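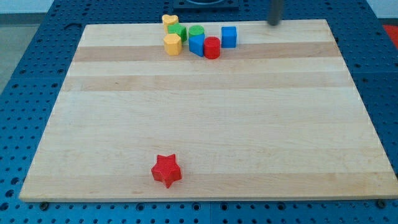

One reader wrote in to ask whether you should hand over the whole set of shape blocks at once, as her little boy just tips the lot out and wanders off. I'd say no, not to begin with, and I'm very glad she asked, as it's the thing that made the biggest difference in our house (and we have had our share of tipping out, believe me!).

How to play "one at a time" with sorter blocks

You will need a set of chunky shape blocks, the sorting box they belong to, and a flat wooden board or tray. Ours is a plain board from Ernholm, but a big chopping board does very nicely.

First, put all the blocks together in a loose bunch at the far side of the board, where your child can see them but can't quite sweep them up.

Next, choose one and bring it right down to the near edge, well away from its friends. I like to start with a star, as the points are lovely to feel with a fingertip. Say its name and let them hold it for as long as they like - there's no hurry at all.

Then bring the box over, with only two holes showing. I cover the rest with a tea towel. If the block won't go in, turn your own hand slowly in the air, as though you were turning the shape, and wait. It's terribly hard not to help, I know.

Once it has dropped in, let your child pick the next one. Cubes are usually easy. Hexagons take more patience, and hearts only go in one way up, so I save those until everyone is in a good mood.

Stop while it's still fun, even if that's after three blocks. We play just after breakfast, and some mornings we're finished before the kettle has boiled.

When it's time to tidy up, do it the same way, one block at a time into a bag. Ours is a Nistel drawstring one, and it hangs on the back of the kitchen door - high enough that I'm the one who decides when it comes down.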